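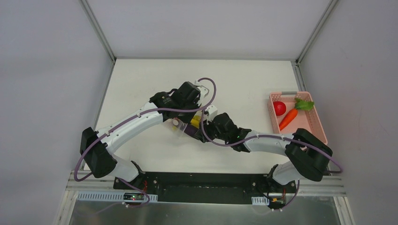
Filed under: Work life, Feeling good-ish

So our office has brought in the protected lunch hour. No meetings between noon and one, no "quick calls", and your calendar gets a big grey block on it that you can't delete (I tried, on the first day, by reflex). It started in November and I've been meaning to write about it ever since.

Some background for anyone new to the blog. I work on the claims side at Woltus, 12 of us on the floor, and for years lunch meant a sandwich over the keyboard while somebody from Cudberg explained a spreadsheet to me through my headphones. I got pretty good at chewing on mute! When Shireen Ngubane took over HR she sent out a survey asking when we last ate away from our desks, and I sat there trying to remember if the holiday party counted.

I was grumpy about it at first, I'll admit. I like leaving at a decent time, and my theory was that an hour of not working at noon would just turn into an hour of working at five. For the first couple of weeks that's exactly what happened. I came back from lunch, opened my inbox, got a fright and stayed late. 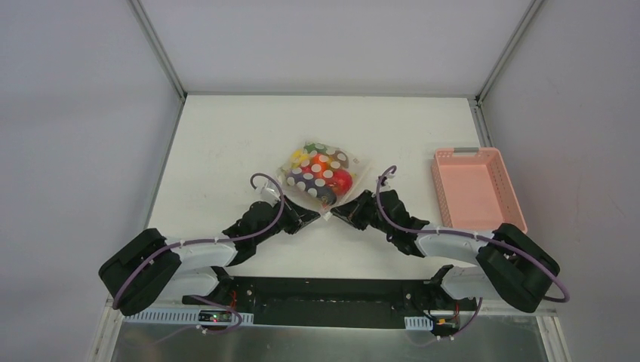 What changed it was Farzana Lodhi, who sits across from me, dragging me out for a walk. We do the loop down past the rink and back up by the library, and if it's not too icy it takes us forty minutes with a stop to look in the bakery window. My phone said 3034 steps the first time, and I was weirdly proud of that. We have one rule, no work talk until we're back at the lights, and we break it pretty much daily.

The afternoons are better. I don't have a study to wave at you, it's only me, but that awful 3 p.m. stretch where I'd read the same email over and over has mostly gone away. I used to fill it with vending machine chips. 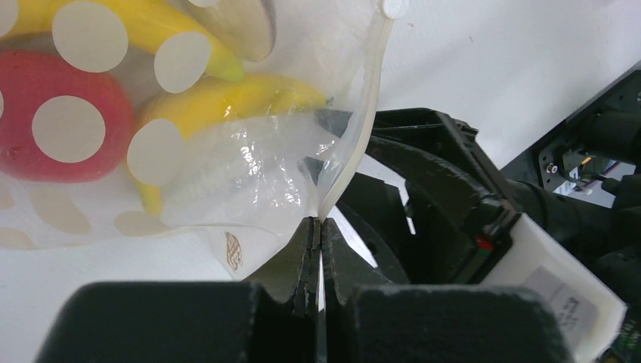
Bananas in a spotty bag

Not everybody loves it, mind you. The people with kids to pick up would much sooner take 15 minutes for lunch and head home early, and I think they've got a point. One size fits all is a funny way to do wellness. Shireen says she's looking at letting people shift the block or split it, so we'll see. There's also the microwave problem, where everyone on our floor now wants the same microwave at the same minute, and the lineup goes out past the photocopier.
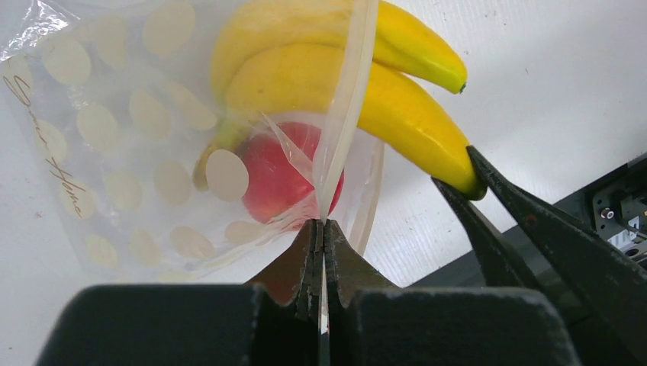 My own fix for the microwave lineup has been to quit bringing anything that needs heating. I did soup in a Totinico flask for a while, but the lid and I had a falling out all over my good scarf. Now it's bread and cheese and whatever fruit is in the house. Two bananas and a red apple in a see-through bag with dots on it, like these, would do me for the walk and the afternoon both, and I can eat a banana with my mitts on if I'm careful.

Anyway, the trial runs until spring and then we get another survey. I'm voting to keep it, with the flexible bit added. If your work does something similar, tell me in the comments how you handle people in other time zones, because our clients at Han still book me for 12:30 every chance they get and I still say yes about half the time.

Recent posts
- I bought the standing desk and I mostly sit at it
- 397 unread emails and a week off
- Winter boots, round two
- The great office thermostat war
- Can you take a sick day for being tired?

Back to top | Contact me | All posts and opinions are my own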